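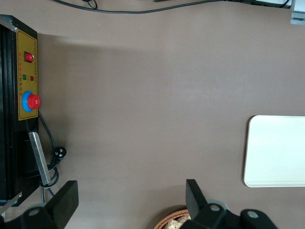 The bench at Purdale, yellow panel and all. Tray on the right, basket down at the bottom.

January 14, 2023

Home late, tea gone cold, and I want to get this down before I forget how the day felt. The arm did 842 trays before lunch. I used to be pleased with myself if I did half that in a whole shift, and I was one of the quick ones back at Groltcombe (my wrists still remind me every cold morning!).

So now my job is mostly the yellow panel. I know the red switch and the two little lights better than I know my own stove. The first week I stood with my hand hovering by the emergency stop like a nervous driving instructor, and today I caught myself humming and looking out at the parking lot. I only hit it once, when a roll got wedged against the rim of a tray, and then I had to wait for the line lead to come and clear it with me, which gave us time for a nice long talk about her daughter's wedding in August.

What I miss is the table. There used to be 4 of us around it, elbows in each other's way, talking the whole morning, and you can't really talk to someone who's minding a different bench across the room. Two of the others went over to the Masilela order, and they wave, bless them, but it's a wave. On the other hand I came home tonight and peeled potatoes without having to stop and shake my hands out, and I can't remember the last winter I could do that.

They're asking who wants the Plamholm training, 14 evenings, learning to set the thing up ourselves and teach it new trays. I said I'd think about it. I've been thinking about it all through supper, and I believe I'm going to put my name down, even with the long bus ride. Must ask about the late bus tomorrow, and find my good notebook.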